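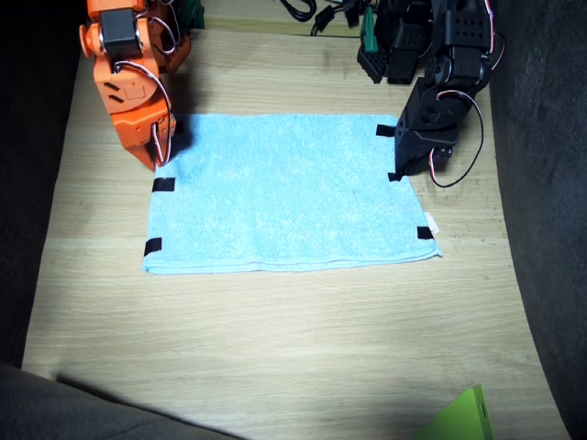
3. Materials and preparation

Figure 2. A light blue terry towel laid flat on the table, with dark tabs along its left and right edges and the label at the lower right. The lower hem has curled upward.

3.1 Choice of cloth

Household linen varies a good deal in weight, weave and finish, and earlier work on folding has often dealt with this by using thin cotton squares that lie flat without trouble. We wanted a cloth that people fold at home every week. Terry towelling was chosen for this reason, and also because its looped surface behaves differently from a plain weave. The loops catch on one another when two layers meet, so that a fold once made tends to stay where it was put, but they also make it harder to slide one layer over another to correct a poor fold.

The towels came from two sources. The first batch was bought new from a linen shop in Plevham, and the second was given by the laundry of a guest house in Gokergate, where the towels had been in daily use. All were hand towels, hemmed at both ends, with a woven label sewn into one side. The labels were left in place. They are a small nuisance in folding, as they tend to stick out past the finished edge, but most people do not cut them off and we saw no reason to do so.

3.2 Washing and conditioning

New towels carry a softening finish from the mill which washes out slowly. To reduce the difference between the batches, each new towel was washed five times before use, at 40 degrees, with a plain powder and no fabric softener. The used towels were washed once in the same way. All were line dried indoors and left on open shelves overnight. Tumble drying was tried at first and given up, as it raised the pile unevenly and left the ends of the towel narrower than the middle.

Ironing was not used at any stage. A pressed towel has sharp, square corners and a hem that lies flat, and neither lasts beyond the next wash. What we wished to study was the towel as it comes off the line - squared by hand, slightly rumpled, with whatever curl the hem has taken on.

3.3 Hem curl

Curling of the hem was the most common fault in the laid-out towels. The hem is a double thickness of flat weave stitched to a looped body, and the two parts shrink by different amounts. After several washes the hem pulls in and lifts. Figure 2 shows a moderate case, in which the lower edge has turned up while the corners remain mostly square.

We graded curl by eye on a scale of four steps, from flat to rolled. Two readers graded each towel separately and then settled any differences together. Moderate curl was accepted. Towels in the last step, where the hem had rolled over on to the body, were smoothed once with the palm and graded again, and any that rolled back were set aside.

3.4 Laying out

Each towel was placed by hand near the middle of the table with its long edges running from left to right. The table top is pale with a wood grain, which gave enough contrast with the blue cloth for the outline to be read without a mat. The towel was smoothed outwards from the centre, once in each direction, and then left alone. Repeated smoothing was found to stretch the loops and shift the corners, giving a shape that was tidier at the start but drew back within a minute or so.

No attempt was made to set the edges exactly straight. The small errors that remained are of the kind found in any home, and a method of folding that fails on them is of little use.

3.5 Folds and measures

Three folds were compared: in half across the width, in half and then in half again, and in thirds along the length followed by a single half fold. The last is the one used by the guest house, and it gives a narrow bundle with no loose corners showing on the front.

In total 600 folds were recorded, of which 204 were of the thirds pattern. For each we measured the gap between matching corners, the height of the finished bundle at its centre, and whether the label could be seen from the front. The bundle was then moved by hand to a shelf and measured once more. Folds that opened during the move were kept in the results and marked as such. A further 121 trial folds, made in April while the routine was still being settled, are left out of the tables.

Height was the least steady of these measures. Terry cloth settles under its own weight, and a bundle measured at once stands higher than the same bundle left for an hour. All heights given in Section 4 were taken five minutes after the last fold, with a light card resting on top to level the pile.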